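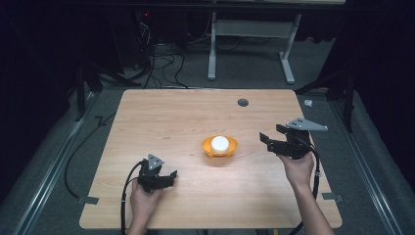
Figure 1. The orange bowl on the worktable with the white piece in it.

Does a Bowl on the Table Keep the Table Clear?
Project report, Everyday Objects and Habits
Hélder Macedo, Clementina Falcão, Natália Simões
Submitted 9 June 2025

1. Where the question came from

The Bralter tidying guide, which was on our reading list, says that a shared table stays clear if it has one open container on it. People are supposed to drop small things in the container and leave the rest of the surface alone. The guide gives no evidence for this. It has a lot of photos of clean tables, and we don't think a photo of a clean table says much about what the table looked like on an average afternoon.

Two of us expected the bowl to do nothing. Natália thought it would help a little. We wrote this down before we began because our instructor, Armindo Cunha, asked us to, and it was a fair request given how the first draft of our proposal was worded.

2. The table and the bowl

The table is in the Menell study room. It has a light wooden top and a small round hole through it, and the floor around it is dark gray carpet. The hole matters more than we expected, see section 4.

The bowl is orange and shallow, with a rim that flares out and is slightly scalloped. We picked it for its color. The guide recommends a container that "blends in," but a bowl that blends in is a bowl people can say they didn't notice, and we wanted to rule that excuse out.

The flared rim looks roomy from across the room. The flat part at the bottom is much smaller. In Figure 1 one white rounded piece takes up most of the opening and already sits a little above the rim. Anything added after that has to balance on top of it or go beside the bowl, and beside the bowl is the table.

3. Method

We kept a log for two weeks without the bowl and two weeks with it. Each entry was one visit to the table by one of us, with a note of any small item left on the wood. At the end we had 53 usable entries. We threw out the ones where the handwriting couldn't be read or where two of us had written up the same visit.

We did not tell other people who used the room what the bowl was for. Clementina argued for a label and lost. Looking back she may have been right, as an unlabeled bowl could be somebody's lunch bowl, and a polite person would leave it alone.

4. What we saw

The bowl did get used. Erasers, pen caps, a key ring and a number of coins went into it. But the things that had made the table messy before were mostly not bowl-sized. They were notebooks, jackets and a folder that stayed for days. A bowl can't do anything about a jacket.

Small items left on the bare wood became less common in the second period. We would like to call this a result. The trouble is that the second period was also closer to finals, the room was fuller, and people took their things with them when they left so they wouldn't lose them. Our log can't separate the two explanations and we don't think any rewording of section 3 would fix that.

The bowl was also moved a lot. It would be near the middle in the morning and off in a corner later on. Once it was parked right over the hole, which annoyed the person who wanted to run a charger cord through it.

Nothing in the log tells us whether items in the bowl were ever collected by their owners. Moving a pen cap from the table to a bowl makes the table look better. Whether it counts as tidying depends on someone coming back for the pen cap, and most of the ones we saw were still there at the end.

5. Problems with our own work

We were the observers and also regular users of the table. Hélder admits he put his own coins in the bowl on purpose - twice at least. There was one table and one bowl, and a deeper bowl might have given a different answer. We also never agreed on whether a cup is a small item.

6. What we would claim

Not much. The guide's advice is cheap to follow and did no harm apart from the charger. Our log doesn't show that it works. If the project is repeated in July, we suggest a container with a flat base and straight sides, a label, and observers who don't sit there.

Thanks to Hélder Quintela for reading the log against our summary and finding the duplicate visits.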